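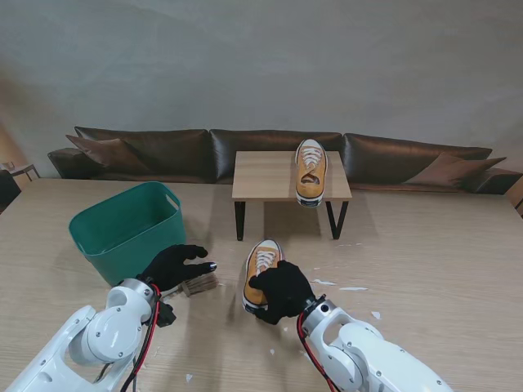
How do you clean orange-yellow canvas shoes without the colour going pale?

Cold water, a soft brush and a little hand soap, and then dry them in the shade with paper inside. Do not put them in the machine if you like the colour.

koskela_sofa
Posts: 969
I agree with the first part of the answer, but I wash mine in the machine at 30 degrees, in a pillow case, without laces. My yellow pair has been washed like this for two summers and it is still yellow. What makes them pale is the sun on the balcony, in my opinion.

Nadiia Shevchuk
Posts: 18
I must disagree with koskela_sofa, in a friendly way. The colour maybe stays, but the glue does not like the machine. My sister washed her pair six times and then the white sole opened at the toe -- on one shoe only, but one is enough. I do it by hand on an old towel. I hold the shoe by the heel and brush from the heel to the toe, always the same direction.

For the white rubber toe cap I use baking soda with a few drops of water. Keep it away from the canvas, it can leave a light edge there.

plurkgate
Posts: 200
What about the laces? Mine are white and they became grey after one winter. Is it worth washing them, or do I just buy new?

Nuria Palacios
Posts: 6
Take them out and leave them in a bowl with warm water and washing powder overnight. It costs nothing to try. If they are still grey the next day, buy new ones.

I want to ask also where you keep such shoes in the house. We have a green plastic basket with a handle cut in the rim, and my husband says all the shoes should go in there. I say the canvas ones get bent. Now they end up on the coffee table and in front of the sofa, and I am not happy with that also.

koskela_sofa
A basket is good for slippers. For canvas shoes I would use a shelf. And Nadiia, maybe your sister's shoes were a cheap pair? I don't want to be rude, but not all glue is the same.

Nadiia Shevchuk
They were not cheap :) But I accept that it depends on the pair.

For Nuria: the basket is fine if you put the shoes with the soles down and only one pair in it. Put nothing heavy on top. I had boots lying on mine from December until spring, and the heel never came back to its shape.

plurkgate
I tried the washing powder with the laces. One is quite white now, the other has still a grey part where the knot was. I will give it a second night.

fliretti
Posts: 18
Please don't use bleach for this second night. I did it once, and the laces became yellow, and when I put them back wet there was a mark on the canvas around each eyelet. Let them dry fully before you put them in.

Nuria Palacios
Thank you all. I brushed the left shoe yesterday by hand and the right one is waiting. The paper inside was wet after one hour, so I changed it. Does it matter if it is newspaper? I am a little afraid of the ink.

Nadiia Shevchuk
With a light colour I would take kitchen paper. Newspaper is all right for dark shoes.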